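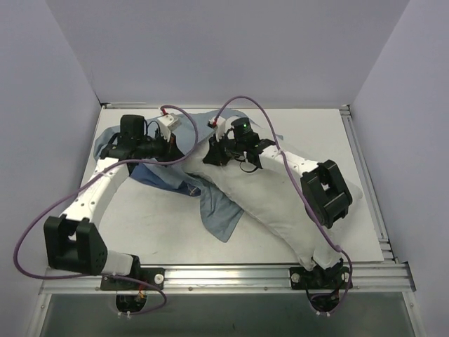

3 折叠与叠放

本章适用于 Lorari 系列擦巾和盖布，包括蓝色与白色两种。洗涤和晾干的方法见第 2 章，收纳盒的组装见第 4 章。

3.1 准备台面

1. 选一块平整、浅色的台面。台面至少应比展开后的布料每边宽出 5 厘米。
2. 用拧干的湿布擦一遍台面，再用干布擦一遍。台面上的轻微划痕不影响折叠，有毛刺的地方要先用细砂纸磨平。
3. 把剪刀、别针和标签纸移到台面以外。
4. 洗手并擦干。护手霜会在白色布料上留下印子，折叠前请勿涂抹。

注意：请勿在刚熨烫过的台面上直接铺布，等台面降到室温再开始。

3.2 铺平

1. 将布料正面朝下放在台面中部。缝有 Lorari 织标的一面为反面。
2. 捏住左上角和右上角，向两侧轻轻拉开，直到上边成一条直线。
3. 放下上边，用同样的方法拉直下边。
4. 用手掌从中间向四周抹平。遇到较深的折痕，先掀起离它最近的一角，抹平后再放下。
5. 检查四个角。角如有内卷，用指腹推开，不要用指甲刮，以免勾出线头。

两块布同时处理时，左右并排铺开，中间留出 3 厘米的空隙。蓝布和白布不要重叠放置。新的蓝布在头几次洗涤后仍可能有浮色，沾到白布上不易洗掉。

3.3 三折法（擦巾）

1. 将下边向上折到布料的三分之一处，压平。
2. 将上边向下折，盖住前一折，边缘对齐。
3. 把得到的长条转向，使短边朝向自己。
4. 从短边对折一次，再对折一次。
5. 用手掌压住 5 秒，使折线定形。

折好后，织标应露在最外层。如果织标折在里面，说明铺布时正反面放错了，请展开后从 3.2 重做。

3.4 对折法（盖布）

1. 捏住下边的两个角，提起后与上边的两个角对齐。
2. 左手按住折线的一端，右手沿折线抹到另一端。
3. 左右对折，再次抹平。
4. 需要放入 Ondness 浅盒时，再对折一次。放入深盒则不需要。

盖布较大，一个人操作时容易走斜。可以先用两个小布夹固定上边，对齐以后取下。请勿使用带齿的金属夹。

3.5 叠放与入盒

1. 按颜色分开叠放，折线一律朝外，方便逐块取用。
2. 浅盒每摞最多放 12 块擦巾，深盒最多放 34 块。超过这个数量，盒盖不能完全扣合，下层也容易压出硬折。
3. 盒底垫一张 Ko 防潮纸，光面朝上。
4. 盖上盒盖，在侧面插入颜色标签。

小心：请勿把没有干透的布料放入盒内。手感发凉的布料通常还有潮气，应展开再晾一晾。

3.6 常见问题

折好后两边不齐：多半是铺布时上边没有拉直。展开，重做 3.2 的第 2 步和第 3 步。

布料缩水后与尺寸表不符：首次洗涤后有少量缩水属正常情况。请以缩水后的实际长度确定三分之一的位置。

白布上出现蓝色印子：立即用冷水浸泡，不要熨烫，然后按第 2 章的去色步骤处理。

边缘脱线：贴着布边剪去线头，不要拉扯。脱线长度超过 3 厘米时停止使用，与 Flostthorpe 门店联系更换。更换时请带上织标完整的原布。

本章文字：Xuân Phan
修订日期：2019年10月12日
本次修订增加了 3.4 节关于布夹的说明，并更正了 6 月版中浅盒的叠放数量。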